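Laundry on the bed: quick tips

Posted by Rosalía Marín in Bedroom & Closet

Short one this month, I have a basket waiting. These are the things that save me time on a full load, in no real order.

Make the bed first. Duvet pulled flat, pillows up top. You get a big clean surface at a decent height and no bending over a coffee table.

Dump everything in one pile at the head end. Fold toward the foot. Don't spread it all out, you'll just lose the small stuff underneath.

Whites out first. Socks, undershirts, anything little. Black stuff sheds lint and you'll see every bit of it.

Check for bunched up bits before you fold. Pinch the thickest part, lift, shake once. A cuff or a toe that's rolled in on itself will stay damp in the middle and smell by the weekend. Open end toward you, hand in, push the fabric out flat.

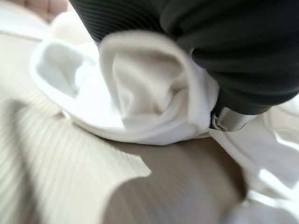
White piece, still bunched up. Lift it by the fold.

Socks: lay one on top of the other, fold in half, done. I stopped balling them years ago, it wrecks the elastic. Iker Moya wrote in to say he pins his in pairs before washing. Fine if you have the patience, I don't.

New clothes. Take the tags off BEFORE they go in the drawer. Small scissors, cut the plastic loop close to the seam, and don't yank or you get a hole. Paper tags go in an envelope untill you're sure you're keeping the thing. Wash darks on their own the first time, cold, inside out. 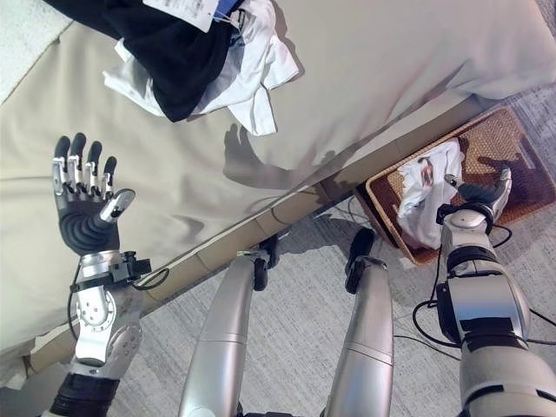 Black and white in one pile at the top of the bed, tag still showing.

Shirts and tops: face down, sides in, sleeves back, then thirds. Heavier black things I hang instead, they crease along the fold and it shows.

Got a light colored duvet? Put an old sheet down before you dump new darks on it. Dye rubs off. Ask me how I know.

Wood bed rails: wipe them with a dry cloth when your done, lint collects in the seams. Same for carpet next to the bed, quick pass with the vacuum.

Leftover odd socks go in a bag on the closet door. Check it every 3 loads, toss what's still single.

More in May, probably towels.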